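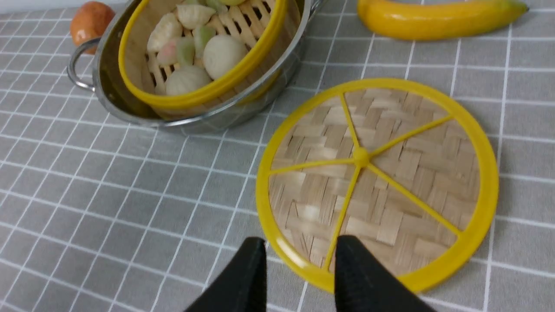 Zervas fingers coming in over a woven steamer lid on the grid-marked bench.

Zervas Finger Set for the Stemton Wrist Gripper
Sold as a pair, with screws
Page updated Dec 6, 2025

Please read the part about the fault before you order, and especially before you carry on using a set you already have. We know it's more reading than you expected from a page selling a pair of fingers, but we would much rather you had it all in one place.

The Zervas set is the slim, black finger pair that most of our kitchen and food-handling customers end up choosing. The fingers are narrow enough to get hold of the edge of a lid or the rim of a basket without barging into whatever is sitting next to it, and they have a bit of give at the tip, so a soft bun has a decent chance of coming out the same shape it went in. They fit the Stemton wrist gripper directly, and they will go on the older Tostus body too if you use the adapter plate (sold separately, and do check the depth of your screw holes first, as the early Tostus bodies are shallower).

What went wrong

In October we started hearing from customers whose tip pads were lifting away from the finger underneath. It begins at the inner corner, where you can't easily see it, and for a good while the gripper carries on as if all were well. Then one day the pad slides under load and whatever is being held goes with it. One customer lost a full pot this way, with the water still hot, and we are very glad to say that everyone was standing well back.

Aisling Madigan on our service bench took the returned sets apart and found the adhesive had gone soft. It was a batch that copes perfectly well with dry work and quite badly with repeated steam, and we hadn't tested it in steam for long enough before we sent it out. We're sorry about that. The grip reading on the controller doesn't warn you either: the motor still feels resistance while the pad is creeping, so the display goes on showing a good hold right up to the drop.

Which sets are affected

Look on the back of the finger, just above the lower screw. Sets with a batch number of 1217 or lower have the old adhesive. Anything higher has the new one, along with a small pin through the pad, so that it stays put even if the glue lets go. If the number has worn off, please treat the set as an old one.

If you have an old set

Stop using it over hot liquid, steam or anything breakable. Power the arm down and lock it off, then press each pad sideways with your thumb. If it moves at all, take the fingers off and don't be tempted to glue the pad back yourself (household glue makes the tip stiff, and we have seen cracked tips from it). Write to the Imik service desk with the batch number and we will post you a new pair free of charge, whether or not your pads have started to move. You needn't send the old ones back first.

Cold, dry work with light things is fine while you wait, so by all means keep practising with fruit and empty baskets, but do the thumb check each morning.

Looking after the new set

Check the pads every 2000 grips, or sooner if the fingers spend their days near a steamer. Wipe them with warm water and a drop of washing-up liquid, and let them dry with the gripper open. Please keep them out of the dishwasher.

In the box: two fingers, screws, a hex key and the fitting sheet
Fits: Stemton wrist gripper; Tostus body with adapter plate
Guarantee: two years, pads included
Spare pads: not sold separately for batches 1217 and below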